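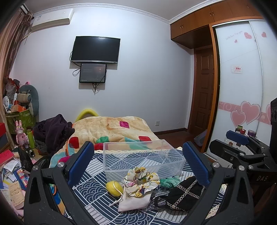
Blog > Household > Storage

Sorting by frequency of use

I have kept a record of where things live in this flat for three years, first on paper and then in a spreadsheet. The spreadsheet has 288 rows. Each row is one object or one set of objects that always travel together, with a column for location, a column for the date it was last used and a column for remarks. The remarks column is mostly blank.

The original scheme sorted by type. Stationery went with stationery, cables with cables, hair things with hair things. It works well in a shop, where the customer arrives knowing the category and nothing else. At home the position is different. I know exactly which pair of scissors I want, and I want them near the place where I open parcels.

In September I re-sorted everything by how often it is used. The rules were:

Daily: between knee and shoulder height, no lid, one movement to reach.
Weekly: same height, lid permitted.
Monthly: above shoulder or below knee, lid required, label on the short side.
Yearly or less: top of the wardrobe or under the bed, listed on a card taped inside the door.

The one-movement rule caused most of the work. Opening a drawer is one movement. Opening a drawer and lifting a tray is two, so trays came out of the kitchen drawers altogether. I replaced them with dividers cut from a shoebox, 8 cm high, which is a little lower than the drawer front and so does not catch.

Small soft things were the awkward group. Pouches, hair ties and bits of cloth have no fixed shape and will spread to fill whatever they are given. Open-topped boxes suit them better than lidded ones, provided the box is no deeper than a hand. Beyond that depth the lower layer is forgotten. I had a deep basket for scarves until last winter and found 14 of them in it, of which I had been wearing two.

Vimala D'Souza wrote in after the last post to ask about objects with two uses. Her case was a torch needed by the fuse box and also in the car. My answer is to buy a second torch. Where a duplicate is too dear, the object goes where it is needed in a hurry, and the other place gets a line on the card.

Labels are plain paper under clear tape. I tried a label maker for a month and went back – the tape cartridges cost more than the boxes did, and changing a label meant scraping the old one off with a knife. Pencil is enough for anything in the monthly group.

There are still faults. The sewing kit is used either every day for a week or not at all for half a year, and an average puts it in the weekly group, where it is in the way most of the time. Batteries should be monthly by use but I want them daily when I want them. Both are on the hall shelf for now, with a remark in the remarks column.

I shall check the last-used dates again in spring and move whatever has drifted.

Related posts
Shelf depths, measured
Selvaraj Bandara on storing tools in a damp shed
What the spreadsheet columns mean
Drawer runners: cleaning and refitting
Under the bed, part two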